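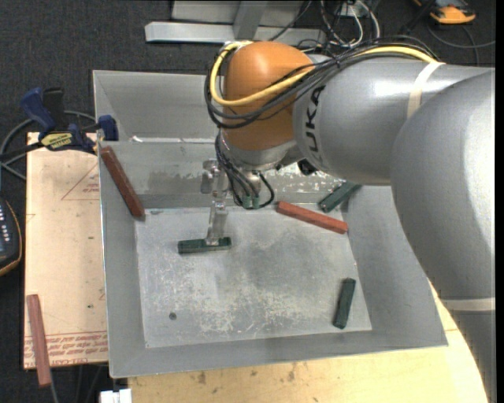 Sorting the blocks by color is the part that everybody puts off until the end of the day, Eyvindur Hallgrímsson told us when we first asked what would make clearing up easier, and his remark stayed with us all through the spring.

July 16, 2025 - Stougaard is very happy to share that Wastari, our new sorting set of building blocks and open-topped metal bins, is now ready to order for classrooms, libraries and play centers.

The blocks come in two colors, a deep green and a warm reddish brown, and we spent a good long while choosing them so that they would stand out well against plain gray metal. The bin has sloping sides and a flat floor, and it is wide enough for several pairs of hands to reach in together (which, as any parent will know, they will!).

The full set holds 67 blocks, and a smaller one for home use holds 29. During June the sets were tried out at 51 play centers, and the comments we got back led us to make the rim of the bin smoother and the labels a good deal larger.

"We wanted tidying up to feel like one more round of the game," said Keith Parsons of Stougaard. "My own family has had a set in the living room for weeks now, and I am still finding green blocks under the couch."

Orders for either size can be placed through any Stougaard dealer, and replacement blocks are sold in single colors.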